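Kosteria Tabletop Grasps

README for release 2

Contents
What is in the release
Setup
Grippers compared
Recording procedure
File layout
Known problems
Licence and contact

What is in the release

Kosteria Tabletop Grasps is a set of 1,975 recorded pick attempts made with one robot arm and two grippers on a plain white table. The objects are artificial fruit and a few light household shapes. We made it to compare the grippers under the same controller, and we are releasing it because the failed attempts may be useful to other people. Failures have not been filtered out.

The first release had colour video only. Release 2 adds joint states, gripper width and commanded force. Labels from the first release were checked again in November and a number of them changed, so please don't mix the two versions.

Setup

The arm is bolted down behind the far edge of the table and reaches forward over it. The controller is Trotia, running position control for the approach and a simple force limit for the close. All attempts were started by a person from the keyboard. There is no learned policy anywhere in this data.

Lighting is kept soft and even. We tried a single strong lamp early on and gave it up, as the highlights on the glossy fruit upset the depth readings. Those early sessions are not in the release.

Grippers compared

Satti: a black parallel-jaw gripper with metal plates and flat fingers. It closes quickly and is easy to model. It does well on anything with two sides facing each other.

Purkivari: a softer gripper with curved finger pads. It is slower and wears faster, but it copes better with round objects. The pads were replaced once during recording, and the change is marked in the session notes.

Both bolt to the same flange. Changing over takes a few minutes, plus a new tool offset. If you use your own kinematics, take the offset from the session file and not from the default in the loader — the default is for Satti.

The light blue cup shape turned out to be a useful test piece. Lying on its side, it offers the jaws a fairly narrow target, and a small error in wrist angle shows up as the cup turning while the jaws close. We left other objects on the table during these attempts so that the data includes neighbours the fingers have to stay clear of.
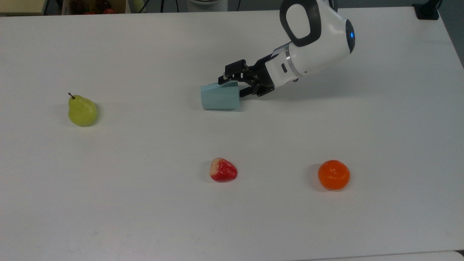 Khurram Orakzai wrote after trying release 1 that the force limit seemed too cautious for parallel jaws, and that he got fewer slips on hollow shapes by closing in two stages, with a short pause at first contact. We have since added a two-stage close as a controller option. Sessions that use it have close_mode set to "staged". All others have "single".

Recording procedure

1. Place the objects by hand. No fixed grid is used.
2. Move the arm to the start pose and begin logging.
3. Choose the target and approach angle.
4. Run the approach, close, lift and hold for 4 seconds.
5. Label the result, lower the object and stop logging.

An attempt counts as a success if the object is still held at the end of the hold. A grasp that slips but keeps the object is labelled "held_slip". Treat it as a success or a failure as you like, but say which in any results you publish.

File layout

sessions/ one folder per session, with notes.txt
sessions/*/video/ colour video, one file per attempt
sessions/*/state.csv joint states, gripper width, commanded force
labels.csv one row per attempt
tools/load.py basic loader, needs Python 3

Known problems

Gripper width in session 11 is offset by a constant. The loader corrects it, the raw file does not.

Artificial fruit is lighter and harder than real fruit. Force values should not be carried over to produce handling.

Video and state logs can drift apart by up to 5 video frames in longer attempts. Use the timestamps for alignment.

Licence and contact

Free for research and teaching. Please open an issue in the repository for wrong labels or missing files, and give the session and attempt number.

Last updated 28 March 2019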